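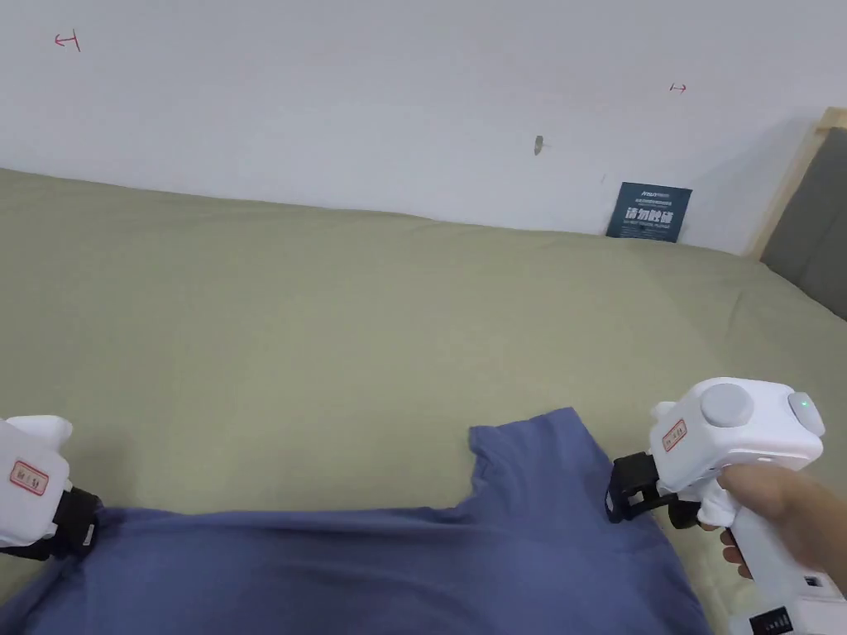 4 min read

Garment demonstrations: what changed in the February round

The February round of shirt folding closed with 179 accepted demonstrations, all recorded with the paired hand-held grippers and the head camera. Readers who train on the set should note three changes from the previous release: the starting condition, the grasp rule and the way failed episodes are labeled. The Clerkodance loader needs a new configuration file for the third of these. It is in the usual directory.

Starting condition

In earlier rounds the shirt began folded in a neat stack or laid out square to the operator. Policies trained on that data did well on a square shirt and poorly on anything else. At 10 degrees of rotation the second grasp was already landing outside the sleeve seam on most rollouts.

For February the shirt was dropped from chest height and left as it fell. The operator then had to find an edge, open the garment and spread it before the first fold. This makes the episodes longer and the opening phase much less uniform. It also means that a sleeve may point away from the operator, lie under the body or stay free while the rest of the garment is pulled taut between the jaws. All of these are valid intermediate states and none of them should be filtered out during preprocessing.

The work surface is a bed with a fitted-out mattress and a plain sheet. A bed gives under load, and the sheet travels with the garment if the operator presses down while pulling. Table data does not contain this effect. Anyone mixing the two sources should keep the surface tag as a conditioning input, at least until the ablation is finished.

Grasp rule

Operators now take both grasps before any stretching motion begins. Under the old rule, one gripper could start dragging the cloth while the other was still approaching. That saved time, but the trailing gripper then had to chase a moving target, and the recorded approach path depended on the speed of the other hand. Models copied the chase without the timing that made it work.

The sequence is now as follows. Close the left jaw on a corner or hem. Close the right jaw on the opposite side. Hold still for a short count. Separate the hands until the fabric between them is under light tension, then lift, lay or fold.

Tension is judged by eye. The grippers record jaw opening and pose but no force, so diagonal folds running between the two grasps are the best evidence the operator has that the load is shared. If the folds all gather at one jaw, the other has too little cloth and is likely to slip. Shigeru Hirose has added a page on this to the operator guide, with notes on knit fabrics, which stretch a good deal before they start to move. Operators used to woven shirts tend to under-pull on knits and then overshoot when they correct.

Keep the fingers on the handle and clear of the jaw throughout. A bare fingertip used to flick a sleeve straight is a contact the robot cannot reproduce, and any episode that contains one is rejected at review. This was the most common cause of rejection in the round.

Labeling of failed episodes

A dropped grasp used to end the episode. It is now kept, provided that the operator recovers with the grippers and completes the fold. The segment from the slip to the new grasp carries the tag "recovery" and can be weighted separately. Early training runs with the recovery segments included show fewer stalls after a missed pinch. The comparison covers only one garment type so far and should be treated as provisional.

Episodes that were abandoned are stored in a separate folder and do not count toward the total. They are useful for training the success classifier and for nothing else.

Calibration

Both grippers are aligned at the beginning of each session and again after any battery change. Jaw opening should be checked by closing fully on nothing, then on a single layer of cloth. If the two readings cannot be told apart, clean the jaw and repeat. A difference of more than 3 millimeters between the left and right closed positions means that the unit goes back to the bench.

Head pose matters more than most operators expect. Looking down too steeply loses the far edge of the garment, and looking too far ahead puts the jaws near the bottom of the view, where tracking is weakest. The guide asks operators to keep both jaws in view during the grasp and the stretch. Brief losses while the hands cross are acceptable.

Known problems

Time stamps from the right gripper drift against the head camera in long sessions. Kazmi, our alignment tool, corrects this in software, but version 5 or later is required. Earlier versions apply the offset with the wrong sign.

Light-colored garments on a light sheet still confuse the segmentation step. Until that is fixed, choose a sheet that contrasts with the shirt and record its color in the session log.

The next round will cover long sleeves and pillowcases at the Hilarness site, using the same grasp rule. Requests for additional garments should go to the data team before the task list is frozen. Please include the fabric type and whether the item has buttons.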